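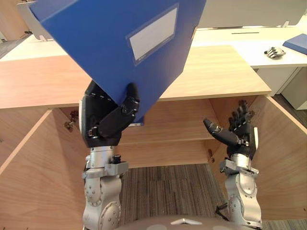
Pre-season inspection: wet mill, drying deck and green store

Site: Fondstead block, Sernero
Completed: Monday, before first picking
Elevation of block: 3,185 feet

Scoring is pass, pass with comment, or fail. A fail stops the line until re-inspected.

1. Receiving hopper and cherry chute
Pass with comment. Guard mesh intact. Two fasteners on the downhill side are finger-tight only. Torque and mark before loading.

2. Pulper
Fail. The emergency stop on the Khokhar unit cuts the motor, but the drum coasts for 14 seconds. Brake pads to be replaced. Drive belt guard fits correctly. Do not clear jams by hand, with or without gloves.

3. Fermentation tanks
Pass. Grates in place on all tanks. Ladder rungs sound. Confined-space sign at the east tank has faded and should be reprinted in a larger size.

4. Wash channel and drains
Pass with comment. Non-slip strip lifting at the lower bend. The channel was flushed and drained freely. Silt trap to be emptied weekly once picking starts. 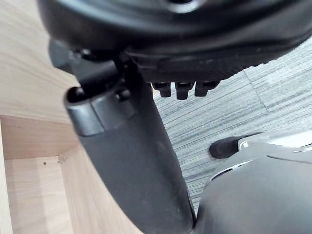 The trap cover is heavier than it looks, and two people should lift it. The old hook handle has been taken out of service.

5. Drying deck
Pass with comment. Deck boards checked by weight and by probe. Three soft boards on the north run -- replace, do not patch. Rolling roof travels its full length, but the end stop on the left rail is bent.

6. Mechanical dryer
Pass. Flue joints sealed, carbon monoxide alarm tested and sounding. Burner cut-out tripped at 50 degrees as set. Service tag current to December.

7. Green store
Pass with comment. Stacks are on pallets and clear of the wall. Floor load limit is 500 kilograms per bay, and bay two was over it. Moved during the inspection. Rodent stations dated and intact.

8. Electrical
Pass. RCDs tested at each board. Extension lead to the sorting table removed -- a fixed outlet is needed there. Sidside has the job booked.

9. First aid and fire
Pass with comment. Extinguishers charged. Eyewash bottle at the pulper is out of date. Order a replacement together with a spare for the dryer shed.

Re-inspection of item 2 is required before any cherry is accepted. All other comments to be closed within the first fortnight of picking.

Shared 14 times
3 comments

Search this site: enter keyword

Related items
Storing parchment through the wet months
Picking ladders: what to check and when
Pulper brake adjustment, step by step
Floor loads in older farm sheds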